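Thread: Are any of these machines doing chores for real yet?
Board: Shop and Home Automation

tatonridge
I run the back half of a small parts shop, 19 people, and the owner keeps sending me links to robot demos. His latest idea is a machine that does kitting: take loose small boxes off a table, put the right ones in a tub, send the tub down the line. He thinks the same kind of machine will be folding towels at his house by January. I said I'd ask around. Has anyone here had one do dull work for a full shift, with no engineer standing next to it?

pkeller_mn
Short answer, no. We had a Plenum arm on trial last year. It did 1357 picks in its best week, which sounds fine until you hear our slowest packer beats that before lunch on her second day. It was good on the one carton size we trained it on and bad on everything else.

Orysia Demchenko
I disagree with "no." It depends what you count. A fixed arm with suction, one box size and boxes coming in square has been solved for years, and we run two of those overnight. Mixed items dumped on a table are another matter, and household stuff is harder again.

tatonridge
Ours would be mixed. Mostly small cartons, some bagged hardware, a few odd shapes. The tub stays the same.

rodmont_dan
Then watch how they get the training data before you believe the demo. A lot of it now is a person doing the job by hand with markers on the glove, over and over, so the software has hand positions to learn from. Small box, plastic tub, table:
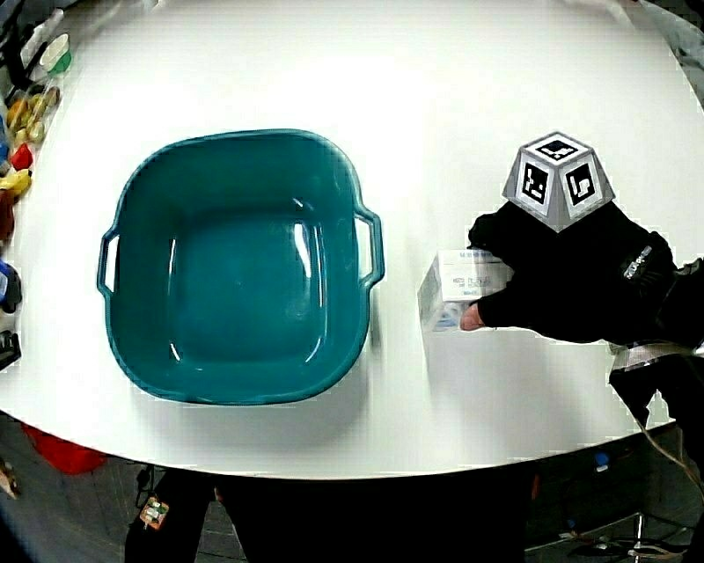
Hazel Holloway
My problem with learning from hands is that hands feel things. I know a box is slipping before it moves. Marker positions tell you where the hand went and nothing about how hard it squeezed. We bought a Zuccaro gripper on the promise that it would learn from our packers. It learned the path very well and crushed 43 cartons in the first batch.

rodmont_dan
Fair, but that's the gripper as much as the data. People are adding force sensing now. And a small stiff box is about the easiest thing you could ask for. I'd expect that one to work before anything in a bag does.

Hazel Holloway
Stiff when it's full. Ours were half empty.

Orysia Demchenko
Did you set a force limit? Ours shipped with it turned way up. We dropped it and the crushing mostly stopped, though then we got drops.

Hazel Holloway
We did, second week. Same trade you got. I sent it back.

mudroom_mike
Coming at this from the house side. I don't care about speed at all. If it takes four hours to pick the toys up off the floor while I'm asleep, great. So the shop numbers don't bother me. What bothers me is the dog, the stairs and the sock stuck under the couch. A robot vacuum still can't get past a phone cord in my house and I've been buying those for ten years.

pkeller_mn
You'd care about speed if it was in your way at dinnertime.

mudroom_mike
I'd run it at 2 a.m. Noise might be an issue, I'll give you that.

Orysia Demchenko
For the original question: ask the vendor for 1149 picks in a row on your parts, on your table, with your lighting. I picked that number because it's one of our real shifts. Shiny tubs gave our cameras trouble, so use your own tub too. If they say they need to send somebody along to "support" it, write down every time that person touches anything.

tatonridge
That's useful. Lighting hadn't crossed my mind. Our tubs are glossy and they sit right under the tube lights.

rodmont_dan
Get matte ones, or line the bottom. Cheaper than a new camera.

Hazel Holloway
Or put the money toward another packer and look again in two years.

tatonridge
He won't like that answer but I'll bring it to him. I've asked the vendor for the long run on our parts. Will post the count if they agree to it.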